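Friday at the Dirnent open day

I'd been meaning to visit the Dirnent test kitchen ever since Wendy Crabtree told me about it, and last Friday I finally drove out there with Sharon Makori, who had never been either. What a nice place to spend an afternoon! We got hot cider at the door and a paper map that neither of us could read without our glasses, and then Brenda Sugden took our group up to the second floor, chatting the whole way about how the building used to be a glove factory.

The pantry came first, and I could have stayed there an hour. They keep a card file of 2000 dessert recipes, most of them typed, some with little notes in pencil – "too sweet," "try again in March" – and we were allowed to pull out any drawer we liked.

After that came the tasting room and the soft desserts, and I have to say the marshmallow-like pieces in a square dish of something white and milky won me over just by looking so plain and peaceful, white on white with that thin silver rim. 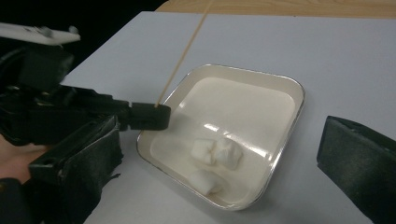
Sharon wanted the recipe, of course, and Brenda promised to mail it to her. We finished up in the little shop, where I bought vanilla sugar and a set of five tea towels I didn't need, and then sat in the parking lot eating shortbread until the rain let up. They're open again in the spring, and parking is free behind the Pridar building.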